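# Section 4: Overnight porridge with the delay timer

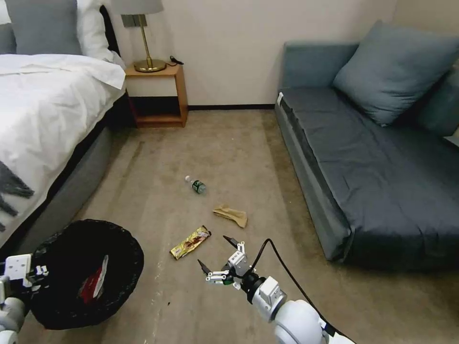 The Grelleo 709 can start a pot of porridge while you sleep and hold it warm until you get up. This section covers setting the clock, filling the bowl and choosing a ready time. Read it through once before your first overnight cook. Choose a spot for the cooker before you fill it. It needs a firm, level, heat-resistant surface with clear space on all sides and open air above the steam vent. Kitchen counters are best. In a studio or guest suite, don't use a nightstand that already has a lamp on it, like the one beside the bed in the photo, and keep the cooker well away from duvets, pillows and cushions.

**Caution:** Steam leaves the vent during cooking and for several minutes afterward. Do not place the cooker under a shelf or cupboard.

## 4.1 Set the clock

The delay timer works from the clock. If the display is flashing, the clock has been reset and the timer will not start.

1. Plug in the cooker. Do not use an extension cord.
2. Hold **CLOCK** until the hour flashes.
3. Press **+** or **–** to change the hour, then press **CLOCK** again.
4. Set the minutes the same way.
5. Press **CLOCK** once more to save.

The clock does not change itself for daylight saving time. If your area moves its clocks ahead in March, repeat these steps.

## 4.2 Fill the bowl

For one serving of large flake oats:

- 50 g oats
- 300 mL cold water
- a pinch of salt

1. Lift out the inner bowl. Never pour ingredients straight into the cooker body.
2. Add the oats, then the water, then the salt.
3. Stir once and level the oats.
4. Wipe the outside of the bowl and the heating plate with a dry cloth.
5. Lower the bowl and turn it slightly until it sits flat.
6. Close the lid until it clicks.

You can make up to four servings at a time. Multiply everything except the salt, which you can add to taste in the morning. Steel-cut oats need a little more water and a longer program (see 4.4).

**Caution:** Do not use milk, cream, yogurt or eggs with the delay timer. They can spoil before cooking starts. Stir dairy in when you serve.

Dried fruit can go in with the oats. Raisins and chopped apricots swell quite a bit, so reduce the amount if you are making the full four servings. Leave fresh berries in the fridge until morning.

## 4.3 Set the ready time

The time you choose is when the porridge will be done. The cooker works out when to start.

1. Press **MENU** until **PORRIDGE** appears.
2. Press **DELAY**. The last ready time you used is displayed.
3. Press **+** or **–** to change it.
4. Press **START**. The green light comes on and stays on.

If you hear three short beeps, the ready time is too soon for the program. Choose a later time, or press **CANCEL** and then **START** to cook right away.

To check the setting later, press **DELAY** once. To stop it, hold **CANCEL** until the green light goes out.

## 4.4 Programs

| Oats | Program | Water per serving |
|---|---|---|
| Large flake | PORRIDGE | 300 mL |
| Steel-cut | PORRIDGE LONG | 350 mL |
| Quick | Not suitable for delay | – |

## 4.5 In the morning

The cooker beeps when the porridge is ready and switches to **KEEP WARM**. It turns itself off after 4 hours.

1. Open the lid away from your face.
2. Stir from the bottom. A thin skin on top is normal and will mix back in.
3. Serve with the plastic paddle. Metal spoons scratch the bowl lining.
4. Unplug the cooker and fill the bowl with warm water to soak.

**Note:** If the porridge is too thick, stir in a splash of hot water or milk and close the lid for a few minutes. For cleaning the vent cap, see Section 6.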